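Plikalora Boards > Television > Documentary Series
Thread: Kirkegaard, episode 2 - is the timeline wrong or is it me?

paller_k
I have now watched the second episode of Kirkegaard twice and can't make the order of events work. Bjarke Toft says in the opening interview that he left the commune before the barn was sold. At the half-hour point the narrator has him signing the sale papers. No caption explains the gap. Is this an editing slip, or are we meant to notice?

Pester17
We're meant to notice. The series is built on Toft's account being unreliable. Episode 1 sets it up with the two versions of the boat story.

paller_k
The boat story is flagged, though. The director cuts straight from one version to the other. The sale papers go past under voiceover, and the signature is on screen for a second at most.

hafstein_fan
Kári Hafstein says in the same episode that members signed for one another all the time. If you accept that, Toft's name on the paper proves nothing. I took it as a point about the group, with Toft as the case in hand.

Ingvar Bech
Editor by trade, no connection with this production. The likely cause is structural. The sale was probably cut as part of episode 3 and moved forward when 2 ran short. Evidence: the music under it is the episode 3 theme, and the narrator uses Toft's full name again as if introducing him. I would not read character into it.

Pester17
That explains how it got there. It doesn't explain why they kept the signature shot.

Ingvar Bech
They kept it to cover a join in the interview audio. Listen on headphones and the room tone changes under "and then the money".

chantal_s
Can I ask a more basic thing? What is everyone getting from the mirror sequences? My reading is that Toft has a founding story about himself (the boy who was sent away) and every later event gets bent until it fits. Leaving before the sale means he was sent away again. Signing the papers means he did the sending. He can't hold both, so one goes.

hafstein_fan
I'd agree with that up to the sister's interview. Guðlaug Hjaltadóttir knew him at school and says the sending away was a summer with an aunt. If the founding story is that thin, I'm not sure it can carry four episodes.

chantal_s
It doesn't have to be accurate to carry weight. He has been telling it since he was a child.

paller_k
Correction, Guðlaug is not the sister. She is the neighbour. The sister declined to take part and is only quoted from letters.

hafstein_fan
Noted, thanks. The point stands with "neighbour" in it.

Pester17
On numbers: the narrator says the commune had 100 members at its height and Toft says 2000. Has anyone seen a source for either?

Ingvar Bech
Toft may be counting the mailing list. The house in the aerial shots would not sleep 2000.

chantal_s
For anyone who wants to compare scene by scene, I've made an order of events for the first two episodes. Where the narrator and Toft disagree I give both.

1. The summer away. Toft: a year. Guðlaug: July only.

2. The boat. Two versions, both Toft's.

3. First meeting with Hafstein. Both men agree, down to the weather.

4. The sale of the barn. Toft: already gone. Papers: signed by him, or for him.
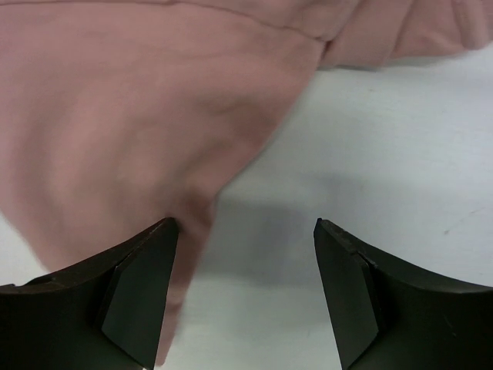
5. The radio interview. Dated 21st July on the tape box. Toft calls himself a former member in it, so the sale must come earlier if his account is right.

6. The return visit. No date given by anyone.

paller_k
Useful. Item 5 is a problem for Ingvar's theory. If the tape box date is sound then the sale belongs in episode 2 regardless of the music.

Ingvar Bech
The box only dates the tape. We never see a date on the sale papers, so I can't place item 4 on either side of it.

Pester17
The date line is covered by a thumb. I paused it.

paller_k
Which thumb, Hafstein's? He's the one holding the folder just before that.

Pester17
Can't tell. Will check again tonight on the bigger screen.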